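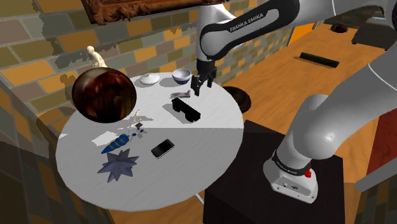

Round table and robot arm, with a brick wall behind.

August
By Declan Blackburn

TRORNNESS BRASS AND PERCUSSION TUITION GROUP
Minutes, start 7.30 pm, Sugden Rooms

Minutes of the last meeting
Agreed, with one correction. Item 4 said the beginners' cornet book was "popular with all pupils". It should have said that two parents had asked where to buy it. The rest stands.

New method book
We have been offered the Flurkow brass course as a replacement for the books we use now. The sales sheet says a beginner will be "concert ready" by the end of the first part. The meeting asked what concert, and the sheet does not say. I had read the sample chapters and reported that the first low C turns up on page one, slurs arrive before anyone has been told how to tongue a note, and the breathing section is half a page with a drawing of some lungs. The duets are good. The tuner of the baritone part seems to have been forgotten altogether, as the treble clef version is printed twice and the bass clef version not at all.

Price for a full set is £428, covering up to 18 pupils. It was put to the meeting that this is cheap. It is cheap if the books last, and the sample copy had already shed its back cover. One tutor felt children like a colourful page and would practise more. I asked if there was any evidence for that and was told it stood to reason. Left open. We will borrow one copy of part one and try it with the Tuesday-type beginners (the ones who have not yet settled on an instrument) before any money is spent.

Tolata play-along tracks
Subscription comes up for renewal. The tracks were meant to help with keeping time at home. The tutors were asked who had heard a difference. One had, in a pupil who also started drum lessons. The slow versions are the same recording stretched out and the trombones sound unwell. Not renewed for now. If any family says they miss it we can look again.

Practice diaries
Seven came back signed. Several of these had every entry in the same pen and the same handwriting, with 20 minutes against each evening including the week of the camping trip. It was proposed that we redesign the diary. I do not think the design is the trouble. Proposal carried, my doubts noted at my own request.

Side drum pads
The worn pads are to be replaced before the autumn term. Same make as before, please, and not the "silent" ones, which were tried in spring and could be heard in the car park.

Christmas pieces
Put off again. Everyone is to bring one suggestion that the third cornets can reach.

Any other business
A question about whether we should enter the solo and duet contest. Entry forms are not out yet. The room must be clear by 9 pm, and chairs go back against the wall, stacked.

Closed 8.55 pm.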